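June, 9:40

Bench 3, layout marks

Went over the gray top with a dry cloth before starting. Wolfram Wunderlich wants the Fladeck trays back on this bench by the end of the month, so the positions have to be settled before then. Old reference was the pencil line from the Findton job and it has worn away near the front.

Measured again from the left rear corner: 61 cm along, 34 cm in. Same as the figures in the Schmieder folder, so those stay. The blue painter's tape cross is the reference for now. One strip each way, center of the tray goes over the crossing.
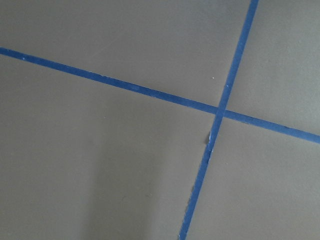

The strip running front to back needs replacing. Its edge is frayed just past the crossing and there are torn fibers standing up, and farther along it is chipped. Fine for setting a tray down by eye – no good for measuring from the edge. The other strip can stay.

To do:
Cut the new piece with a knife against the steel rule, don't tear it.
Press down the overlap last.
Check 61 and 34 again afterwards and write them on the Fondel sheet.

Second position would be at 66 cm if we go with the wider trays. Not marking it until Wolfram confirms. Tape order: 50 m left on the shelf according to the list, enough for now.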